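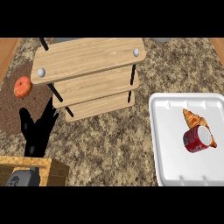 The practice kitchen, with the apple still on its mat.

"Slower," said the trainer in my headset. "It learns your hurry too!"

I had the glove on my right hand, and inside the simulator a black gripper opened when I opened and closed when I closed. Forty minutes into my first shift at Cludari and I was already in love with it. The granite counter, the wooden steps, the croissant with a red can lying on top of it in the white tray: I wanted to pick up all of it, all day long.

My job was the apple. Mat to top step, 50 clean runs, and then Pallo would try it alone. Pallo was the name on the work order, and by lunch it was the name I was muttering out loud.

On run 13 I wobbled. My wrist dipped early, the apple rolled, and I chased it along the granite, laughing so hard that the gripper shook.

"Delete that one?" I asked.

"Keep it," said the trainer. "You caught it, didn't you?"

So I kept it, and did the rest, and took the glove off with my fingers aching.

Then Pallo went. The gripper came in over the mat, slow (my slow!), and tilted a little to the left before it closed. I do that. I do that with coffee cups and doorknobs, and my mother does it too. The apple went up, came down on the top step, and started to roll.

The wrist dipped and caught it.

"Again," I said, and reached for the glove.

More short fiction
The Britex Elevator
2000 Spoons
Thampi Learns to Fold
Night Shift, Bay 150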